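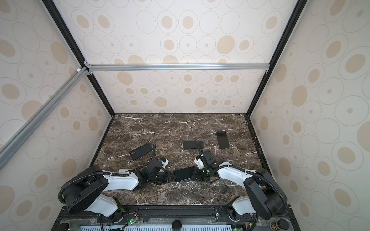 *Photo: Prirstead Automation Support, cell station view. Reproduced with permission.*

**Ticket status:** Open, awaiting site response
**Product:** Druvon two-arm bench cell
**Customer site:** Šťastný phone refurbishing workshop
**Category:** Vision and grasping, dark glossy objects
**Assigned to:** Vlastimil Ševčík
**Software:** Trikivis task controller

## Problem as reported

The customer operates a workshop that receives used smartphones, sorts them, cleans them and repacks them for resale. The site asked for the two-arm cell to take over the first step of this work: pick a phone off the table, turn it so that both faces can be inspected, and lay it down again with the screen facing up. The site reports that the arms complete the task on light-colored phones but often pause or release early on black phones. The log records the message "object pose lost" during the transfer from one gripper to the other.

The customer also asked Support to state in writing whether the cell is ready to run without an attendant. That request is addressed under "Readiness statement."

## Environment

The work surface is dark brown marble with white and cream veins. It was installed by the customer and was not part of the original Druvon order. The wall panels carry a repeating print of ovals and circles on an off-white ground. Both arms are mounted on the black rail at the front of the table.

The controller was at its default settings when the ticket was opened. No changes to the arms, the grippers or the wiring had been made by the site.

## Log

**Entry 1. Opened 2018-08-25.**
Ticket received from the site and assigned. The customer was asked to supply the controller log and to leave the table surface as it was until further notice.

**Entry 2.**
Log received. Of 9 recorded transfers of black phones, 6 ended with the pose message. In each of these the first grasp was reported as good. The fault therefore appears after the phone leaves the table and before the second gripper has taken the load.

**Entry 3.**
Gripper force was checked against the service table and found within limits on both arms. The finger pads were cleaned with a dry cloth. The site was asked to repeat the test. The message returned.

**Entry 4.**
The arms were jogged by hand through the full transfer path. No joint reported a position error. Cable conduits were inspected for drag at the top of the path and none was found. Mechanical causes are considered unlikely at this point.

**Entry 5.**
Attention moved to the wrist view. The controller estimates the position of a held phone by locating its outline and its largest flat face. On a black phone with the screen toward the camera, the largest flat face behaves as a mirror. A view was requested from the site and is attached to this entry.
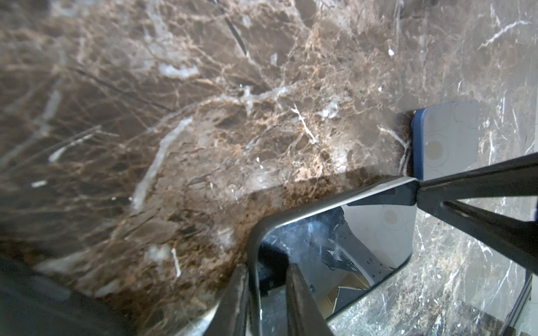 *By Thắng Bạch, Field Applications, Prirstead*

The screen of the held phone reflects a pale surface with large faint circles and a small tan disc. Similar circles appear on the gray back of the phone in the blue case, which is lying on the marble in the same view. A dark perforated metal structure also shows in the glass. To a person the difference between a reflection and a printed surface is plain. The pose estimator has no such knowledge, and in my assessment it is treating the reflected pattern as part of the object. When the wrist turns, the reflection moves in a different manner from the phone, and the estimate is rejected.

The marble adds a second difficulty. Its veins form many short, bright lines, and some of them are as sharp as the highlight on the edge of the phone frame. The edge finder was tuned on a plain gray mat.

**Entry 6.**
The following changes were sent to the site for trial:

1. Set `pose.face_weight` to the low value and `pose.edge_weight` to the high value.
2. Raise the edge filter to 4000.
3. Keep the last accepted pose for up to 3 seconds during a transfer, provided that both grippers report contact.
4. Lay a plain matte mat over the marble for one test run, then remove it and repeat the run with no other change.

Item 4 is a diagnostic step. If the site prefers to keep the marble permanently, Support will need the results of both runs in order to advise on settings.

**Entry 7.**
The customer asked whether the patterned wall panels could be removed. Support advised against this for the present. The panels should stay in place until the results of the trial are known, so that only one part of the surroundings is changed at a time.

**Entry 8.**
Reminder sent to the site. The test results have not yet been received. The ticket remains open.

## Readiness statement

The customer's question was whether machines of this type can do the bench work of a phone workshop yet. Support's position, limited to this cell and this task, is as follows.

Picking up a phone from an open table is within the ability of the cell. Passing it from one gripper to the other is also within its ability when the phone has a matte or light-colored surface. Handling a glossy black phone over a veined stone surface is not yet reliable enough to run unattended. An employee should be present during operation and should remain able to stop the arms.

Wiping screens, removing cases and fitting phones into boxes have not been tested under this ticket. The customer has asked about wiping in particular. A separate request should be opened for that work, and it should state the cloth, the cleaning fluid and the pressure that employees now use.

## Action required

- **Site:** run both tests described in Entry 6 and return the controller logs for each.
- **Site:** record which phones were face up and which were back side up at the start of each run.
- **Support (Ševčík):** compare the two runs and issue final settings.
- **Support (Bạch):** submit the reflection case to the Trikivis developers. A corrected estimator is planned for the January release. No interim patch is offered.

Replies should be made to this ticket and should quote the entry number concerned.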